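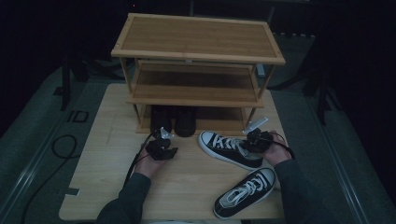
I've been grumbling about labelling tools for so long that Satish Marar told me to write it down and leave him alone, so blame him for this. My gripe is with the way our planning software decides where one step of a job stops and the next one starts. Most of it still leans on the fingers: jaws shut, new step, jaws open, new step. Lovely and simple, and fine for stacking cubes! Then you give it a shoe rack. Take the canvas sneaker lying on its side by the front corner of the rack, with the right gripper over its heel. Is that "reach" or is that "grasp"? I've stared at it and I couldn't tell you, and I have eyes and a lifetime of picking up shoes. The software has to put a line somewhere, though, and it puts it with total confidence, to the millisecond.

I think the confidence is the problem. A planner that learns from those lines learns that the world comes in neat slices, and then it goes and behaves like it. You get that horrid little pause between steps, where the arm arrives, has a think, and closes. People don't do that. We're already turning the wrist for the shelf before we've properly got hold of the thing. Somewhere in there the picking up has become the putting away, and if you make the machine choose one it'll choose badly.

We had a go at this with Virov, which is our segmenting tool (I didn't name it). The old version gave each moment one label. In the new one, any moment can carry up to 2 labels, each with a weight, so a hand can be mostly reaching and a bit grasping. That's all it is. It was an afternoon's coding and then six weeks of arguing about the file format, which I gather is the normal ratio.

Subbarao Pinto hates it, and his objection is a good one so I'll try to be fair. He says hard edges are ugly but you can debug them. When a run goes wrong at step 15 you can open step 15 and look. With my mushy weights you open the log and everything is sort of happening all the time, and good luck to you. He's right! I spent most of a Wednesday last month hunting for a wrist flip that was smeared across three labels, and I said some things about my own software that I won't repeat.

But I'd still take the mush. A log that's easy to read and wrong about what the hands were up to is a comfort blanket. And I reckon the reading part can be fixed with a better viewer, whereas I can't see any way to put back what you threw away when you drew the line. Shoes are a good test of this, by the way, much better than blocks. They've got a front and a back, they come in pairs, they lie any old way up, and laces go wherever they fancy. Your plan has to care which way the toe will point on the shelf well before the fingers touch anything.

What I'd like next is for the tool to say "dunno" now and then. Satish wants it as a third label and I want it as a gap in the weights, and we've been going round on that since lunch. If you've tried either, do write in, especially if it agrees with me.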